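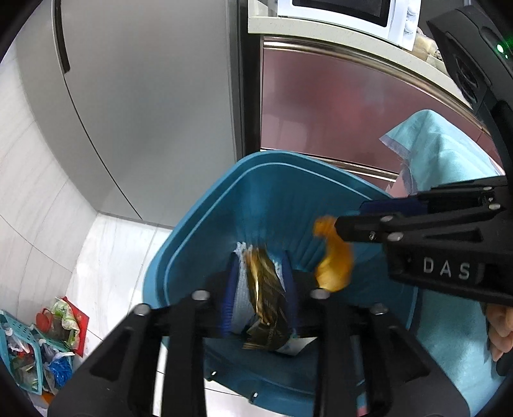 Sunday, late afternoon, kettle on

Back in the workshop after a week away and straight on to the walnut ink, which had been sitting under its cloth the whole time and smelling, I'm pleased to say, of nothing worse than wet leaves. I'd half expected a skin of mould over the top and there was only a small grey island near the handle side, which I lifted off with a spoon.

For the record, the batch is the Darnley husks, 300 g dried weight, soaked in rainwater and then simmered very low until the liquid came down by half. I know we said we'd use the Lill husks for this one, but they were still green in the middle when I broke them open and I didn't trust them. They're spread out on newspaper on the top shelf, so please don't tidy them away, however much they look like rubbish!

Strained it twice, first through the old curtain muslin and then through a coffee filter, and the filter took an age. I should have let it settle overnight and poured from the top. I wrote exactly that in the notes for the December batch and then didn't read them, so I'm writing it again in bigger letters on the lid. Came out at 200 ml of a really lovely deep brown, a bit redder than last time when it's held up to the window, though that may just be the low sun.

Gum arabic next. I used the ready-made solution and added it by the half teaspoon, testing on scrap between each go. At one and a half it stopped feathering on the cheap cartridge paper. On the Nukport sheets it still creeps along the fibres a little, but then everything does, and I've come round to thinking those sheets want more size and that we've been blaming the ink unfairly. One clove in each bottle, as usual.

Swatches are numbered up to 34 now, pinned on the long board in order, with the left half of each covered by card so we can watch the fading. Number 19 has slipped down behind the radiator and I could see it but not reach it. Long ruler wanted.

I also tried the new ink with a dip pen, copying out a few lines from the Cekemow account book, the page that starts in 1521 with all those barrels of herring. It's a very good page for testing because the clerk liked a long tail on his letters and you find out quickly if the ink is too thin to carry round the curve. Mine held nicely on the first dip and went pale on the second — I think I was simply loading too little on the nib, and I'll try it again with the broader one before adding any more gum.

Still to do: label the bottles, rinse the muslin (cold water, no soap), buy more coffee filters, and start a small jar with a rusty nail in it to see how dark it will go.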